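How to record gripper demonstrations without annoying the people who have to use them

Last revised 5/25/23 by Carter Campbell. Complaints to Mélanie Fehr, who has a folder for them.

This page covers house rules for collecting demonstrations with the hand-held gripper: what to do before you pick it up, while you are holding it, and after you have put it down and started thinking about lunch. It replaces the March version, which was one side of paper and mostly said "be careful".

If you work at the Plestisby site, read all of it. If you are at Berkovau, read all of it except the part on storage, because your cupboard locks.

Before you start

Book the room. The calendar is shared, and two people trying to tidy the same desk in the same half hour will produce recordings that suit neither of them.

Tell anyone who sits nearby that you will be recording. The camera has a very wide lens and sees a good deal more than you think it sees, including the colleague you believed was safely off to one side. Ask first. If they say no, come back later or go elsewhere. "You'll hardly be in it" is not asking.

Turn screens off or lock them. Put away post, badges, prescriptions and anything with a name on it. Vernon Kowalchuk once spent an afternoon masking a rota that could have gone in a drawer in four seconds, and he would like you to know about it.

Check the fingers. Both should be seated firmly, with no splits at the tip and nothing stuck in the small holes. Wipe them with a dry cloth. If a finger is torn, change it and write the change in the log. Do not swap one finger and leave its worn partner in place, however thrifty it feels.

Wipe the lens as well. Use the lens cloth for this and the other cloth for the fingers. They are different colours for a reason, and the reason is Jaxon MacDonald.

Kettles, cups and other things with opinions

Household tasks mean household objects, and household objects come with plugs, lids and hot water. The rules are short.

Kettles are empty, unplugged and cold whenever they are part of a task. If you have made yourself a tea, that kettle is out of use for recording until it has cooled down. Feel it with the back of your hand before the first take.

Nothing made of glass goes within reach of the desk edge. Knives are not used at all under this procedure. There is a separate one for those, with a separate form, and Ghislain Lachance has to sign it.

Keep cables off the part of the desk you are working on. If you can't, choose another desk.

Holding the thing

Start each take with the gripper still and the fingers open. Count to two in your head, then move. Finish in the same way. Those still moments are how the software finds the start and end of a take, and a recording that begins mid-swoop will be thrown out, no matter how elegant the swoop.

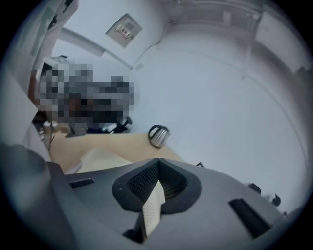 Move at the speed you would use to hand a full mug to someone you respect. People tend to begin far too slowly, get bored by the tenth take and finish the session like a waiter at closing time. Pick one pace and stay there. If you are getting faster, have a break – we would rather have fewer takes that match.

Keep your free hand out of it. The whole point is to show what the gripper can do on its own, and a helpful thumb steadying the lid teaches a robot to expect a thumb.

If you drop something, stop, finish the take properly and mark it as failed. Don't delete it. Failed takes are useful and they are also honest, and the team at Gagnon who do our checks get suspicious of anyone who never drops a spoon.

How much is enough

A session is 27 takes of one task. Take a break after every 9, whether or not your wrist is complaining. No one may record more than one session in a morning. The tool doesn't feel heavy when you pick it up, and this is how it gets you.

Change the layout after each break. Turn the object, shift it along the desk, put it nearer or further off. Small changes are fine. Moving the furniture is not, unless you are also moving it back.

Afterwards

Copy the files over before you leave the room. Name the folder with the task and your initials, and please use the task list in Gesik for the wording. We have "tidy cup", "cup tidy" and "cup (tidying)", and they are all the same cup.

Watch three takes at normal speed, picked at random. You are looking for faces, names and screens. If you find any, mark the whole session for masking and tell Mélanie the same day. Masked areas should cover the entire thing with some to spare. A neat little square over the eyes fools no one.

Sessions stay in the holding folder until a second person has looked through them. You may not be your own second person.

Storage

Gripper in the padded case, fingers open, lens cap on. Battery out and on the charger in room 710. Case on the middle shelf. The top shelf is too high for half of us and the bottom one is where the mop drips.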